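Bench rules in pictures: the Hasgate two-arm cell

The Jalesow group wrote its bench rules in August, after 17 pages of notes had piled up on the shared drive. The version on the wall fits on 2 sheets. Tia Wragg keeps the master copy, and changes go through her before anyone prints a new one.

The rules cover tabletop work with kitchen items. They apply to every session at Hasgate, including short ones – a five-minute check follows the same steps as a full afternoon.

Lay the mat before the arms are powered. Objects stay on the mat, and the cutting board gets clear space on the side facing the next item.
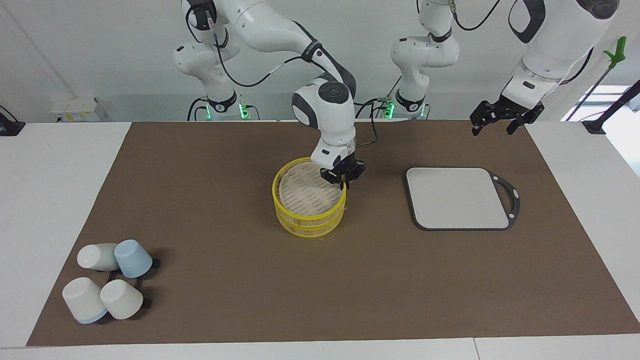 Rule 6, one arm at a time over an object. Right gripper at the rim of the steamer basket, left gripper open and clear of the board.

The waiting arm holds its gripper open, above the height of the tallest item on the mat. If both arms are needed on one object, the operator says so out loud before starting and writes it in the log.

Cups go at a corner, by the rack. A tipped cup is left alone until the run ends. Do not reach in to straighten it while either arm is live.

Stop the run if an item leaves the mat. Note the time, the item and which arm was closer, then reset from the start position.

Comments on the wording go to Tia Wragg by Thu 31 October. The Mikero bench will use the same sheets after that.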